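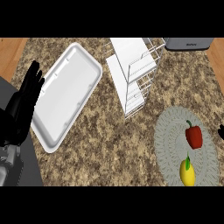 Tola Kitchen Planning Set: README

Tola is a set of simulated kitchen episodes and the planning sheets that go with them. We put it together while deciding what to buy for a two-armed manipulation lab, and we are sharing it with other groups that have to make the same decision on a limited budget. The episodes show a humanoid robot working at a kitchen counter. The sheets list what a group would need to buy to run the same work in a real room, what can wait, and what we would leave out.

The simulation and the purchasing notes are in one package on purpose. Earlier, they lived in separate folders kept by separate people, and the shopping list drifted away from what the episodes needed.

Maintainer: Liviu Tănase
Current release: Mon 31 March
Next planned release: September

Contents

episodes/ - 1886 simulated episodes, one folder each
splits/ - text files listing which episodes are for training and which are held out
scenes/ - counter layouts and object placements
sheets/ - planning sheets in CSV
notes/ - purchasing notes, room notes, change log

Of the 1886 episodes, 1357 are in the training split and 415 are in the held-out split. The rest are in a file called review.txt and belong to neither. They have problems with timing or object placement that we have not finished sorting out. Please don't fold them into training without checking them first.

Each episode folder holds a video from the head view, a file of joint positions, and a short text instruction. The video is letterboxed, with black bands at the top and bottom. If your loader expects a filled picture, crop the bands before resizing. Cropping afterward changes the proportions, and we lost some time to that mistake.

What the scenes cover

The layouts are countertop layouts. Objects include trays, wire dish racks, round placemats, produce such as bell peppers and lemons, and small gray kitchen appliances. Countertops include speckled granite and plain surfaces. Instructions are single sentences, such as "put the lemon in the tray."

There are no episodes with liquids, open flames, knives, or people. There are no drawers or cabinet doors either. If your plan depends on any of those, the sheets will give you a total that is too low.

Hands and arms often leave the head view, especially near the right and left edges of the counter. Joint positions are still recorded when this happens. We mention it here because it affects a purchase - see the section on cameras.

How to read the planning sheets

There are three sheets.

sheets/core.csv lists equipment we consider necessary before any real work can start. It covers the robot, hands, mounting, power, emergency stop, one workstation and the counter itself.

sheets/later.csv lists equipment that can be bought after the first few months.

sheets/skip.csv lists things we were quoted for and turned down, with a line for each on why.

The columns are the same in all three: item, quantity, supplier, lead_time_weeks, quote_status, annual_cost, owner, comment. The price column has been removed from the public version. Two of our suppliers gave us quotes on condition that we keep them private, and publishing half the prices would have been more confusing than publishing none. The annual_cost column has been replaced with the words low, medium or high, compared with the purchase price of the same item.

quote_status takes one of four values: none, verbal, written, expired. Treat verbal as none. We budgeted against a verbal quote for hand replacements and had to redo that part of the sheet when the written one came in higher.

Notes on the main purchases

Robot and hands

We looked at the arms and the hands as separate lines, even where one supplier sells them together. Multi-fingered hands wear out on a different schedule from arms, and the service terms are usually different too. Fevero quoted us a combined package. Once we asked them to split it, we could see that the hands carried most of the yearly cost.

Before asking for a quote on multi-fingered hands, decide whether you need them. For moving a lemon or a pepper from a mat to a tray, a simple two-finger gripper will probably do. Our reason for choosing hands was the dish rack. Taking a flat plate or board out from between wires calls for a thin pinch and some wrist room, and later we want to work with tools made for people. A group with no such plans could save a large part of the core budget here.

Budget for at least one spare hand. Put it in core.csv, whatever the supplier tells you about reliability. The repair turnaround we were given was measured in weeks, and a lab with one working hand can't collect two-handed data.

Counter and fittings

Our first instinct was to buy a real kitchen unit with a stone top. The room quote from Wukstead, who handled the floor and electrical work, changed our minds. Stone is heavy, hard to move once it is in, and unkind to anything dropped on it or driven into it. We settled on a height-adjustable bench with a printed speckled sheet over a soft underlayer. It costs much less and can be replaced in an afternoon.

The depth of the counter matters more than its length. Check reach to the far edge before ordering. Several of our simulated layouts put an appliance near the far edge, and on the real arms we are considering, that spot is at the end of the comfortable range. The file notes/reach.txt has our measurements.

Objects

Objects are cheap one by one and expensive as a category. Set aside a yearly amount. Use imitation produce for most of the work, and keep real produce for final checks. Real peppers and lemons vary in weight and firmness, so a policy that handles the imitation ones may still fail. Buy trays and racks in multiples from a single batch. Models are dropped from stores without notice, and we spent far too long trying to match one rack.

White objects deserve an extra line in the comment column. Glossy white trays and thin white rods are hard for depth cameras under bright overhead light. If your layouts use them, either budget for better cameras or plan on diffused lighting. We chose the lighting.

Cameras

One head camera is enough to reproduce the views in this set. It isn't enough for good real-world collection, for the reason given above: a hand that has gone past the edge of the view can't be checked on video. We list two wrist cameras in core.csv. An overhead camera is in later.csv.

Ask about cables when you ask about cameras. Flexible cables rated for repeated bending cost more than ordinary ones and need to be on the order from the start.

Computing

The simulation runs on a single workstation with a recent graphics card. Training does not, or not at a useful speed. We rent training time and plan to keep doing that for the first year. Buying a server was the largest item moved to skip.csv, and the comment there explains the arithmetic without the prices.

Room

Witkowska, our insurer's inspection contractor, asked for a marked floor area, an emergency stop within reach of the operator's chair, and a second stop by the door. Rules differ by building and country. Ask before you sign for the robot - the answers can change the size of the room you need.

Using the episodes to plan

The simplest use is to play a sample of the held-out episodes and write down every object, surface and motion your group would want to repeat. Compare that list with core.csv and delete what you don't need. We did this over two meetings, and several lines went away, including a second bench.

A second use is to train a small policy on the training split and look at where it fails. If it fails on placing objects, a better hand won't necessarily help, and the money may be better spent on operator time. Operator time is missing from most equipment budgets we have seen. Ours has it as a line in core.csv with the owner left blank, to be filled in by whoever signs the budget.

Success in simulation should not be used as a forecast of success on hardware. Contact between fingers and wire is simplified, and objects do not bend.

Known problems

- Some appliances have markings on the front that can't be read at video resolution. Don't use them for text recognition.
- Placemat edges sometimes pass slightly through the counter surface.
- In later.csv, lead_time_weeks is blank for items we have not requested quotes for. Blank does not mean in stock.
- The supplier column uses short names. Full names are in notes/suppliers.txt.

Planned for September

- Actual delivery times next to quoted ones for everything in core.csv
- A fourth sheet for consumables
- A decision on the episodes in review.txt
- Real recordings from the bench, if the arms arrive on schedule

Corrections

Send corrections to Liviu Tănase through the issue tracker. For errors in the sheets, give the sheet name and the item. For errors in an episode, give the folder name and the time in the video. Supplier quotes should not be posted in the tracker, even with the prices blacked out.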